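About Larard

Larard tests and certifies water meters for municipal utilities and private well owners. The company was set up by Bernd Grube as a repair shop for mechanical meters and moved into calibration when its utility customers began asking for traceable results. The main laboratory is in Burnness. A smaller receiving site in Grirnance handles intake and returns.

Meters arrive in sealed crates and are logged by serial number on the day of receipt. Each unit is run at 3 flow rates, and the error at each rate is recorded against the reference tank. Standard turnaround is 59 hours from intake. Large-bore meters take longer and are scheduled separately. 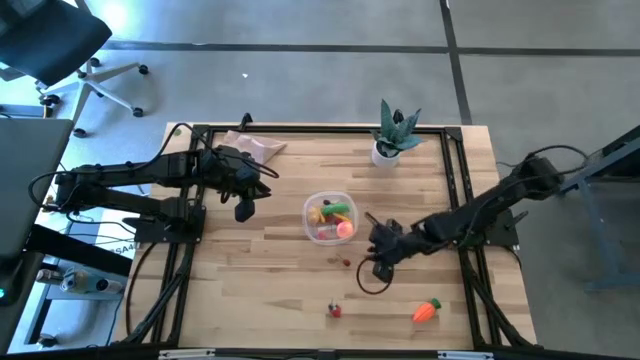

Units that fail at low flow are cleaned, fitted with new seals and run again. A second failure closes the order, and the meter is returned with its readings and a repair quote. We do not adjust registers on meters owned by a third party without written consent.

Edeltraud Weidemann heads the laboratory and signs all certificates. We currently hold service agreements with 97 utilities. Test records are kept in Lenz, our in-house database, and customers can request copies by serial number.

Crates are accepted at Grirnance from 8 a.m., except on Monday, when intake opens at noon.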